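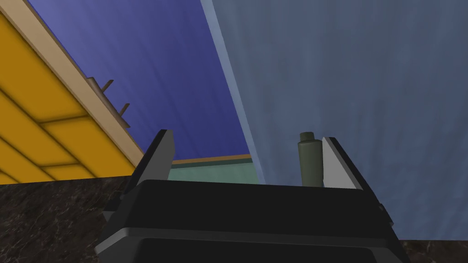 Stonder began planning its equipment budget for the coming year on September 1, 2020, and for the first time the largest line was not hardware. Bernadette Montoya, who manages purchasing for the kitchen handling group, put simulation licenses and computing time ahead of arms, grippers and spare parts.

"We used to buy the arm first and then ask what it could reach," Montoya said. "Now we want the reach question closed before a purchase order goes out. A countertop with a cabinet over it is a tight place for a wrist, and you can learn that on a workstation."

The group works on picking up small household items from kitchen counters. Its planning model has three cost classes: simulation, physical cells and labor. Montoya would not give totals, but she described how the classes are weighed. Each physical cell is charged with floor space, guarding, calibration and an allowance for finger replacement. Each simulated cell is charged with compute hours and the time of whoever maintains the models.

Shahzad Dhanial maintains most of them. He said labor is the figure that outside readers of the budget tend to question.

"People see a rendered kitchen and assume it came with the software," Dhanial said. "The rooms do, in part. The contact behavior does not. If the friction on the finger face is wrong, a bottle will stay in the grip in simulation and slide out on the bench. Somebody has to measure that, and the measuring goes under labor."

The group's acceptance rule for a new gripper is fixed in writing. A candidate must complete 500 simulated grasps per object class, with a success rate of 90 percent or better, before a sample unit is requested from a supplier. Upright bottles are one class. Dhanial said narrow objects standing close to one finger are included on purpose, as the first finger to make contact can tip the object before the second one arrives.

"A centered grasp tells you very little about a gripper," he said. "I want the offset ones. I want to know the closing force at first contact and whether the controller reacts to it."

Two suppliers, Narklow and Dreneo, have been asked to quote on parallel-jaw units. Montoya said the request covers stroke, closing force, finger mounting pattern, controller interface and lead time. It also asks for a geometry file the group can load directly. Quotes without one will be returned.

"A model drawn from a catalog sheet costs us days," she said. "That is a real cost and I would sooner see it in the quote."

The lead time matters more than the unit price. The schedule allows 8 weeks between order and delivery – anything longer pushes bench work into the next budget period, where the money has not been approved. Fingers are ordered separately, and the plan carries two spare pairs for each gripper.

Asked whether simulation would reduce the number of physical cells, Montoya said the count would stay where it is. What changes is the order in which they are equipped. The second cell will get its gripper only after the first has reproduced the simulated results for every object class.

Dhanial expects some disagreement between the two. Lighting and surface finish are varied between simulated rooms, and he is satisfied with the results on dark counters. Transparent objects are still unreliable, and he has asked for a second depth camera to study them. The request is on the list as optional.

"It has been optional before," he said.

Montoya said it would be reviewed once both quotes are in.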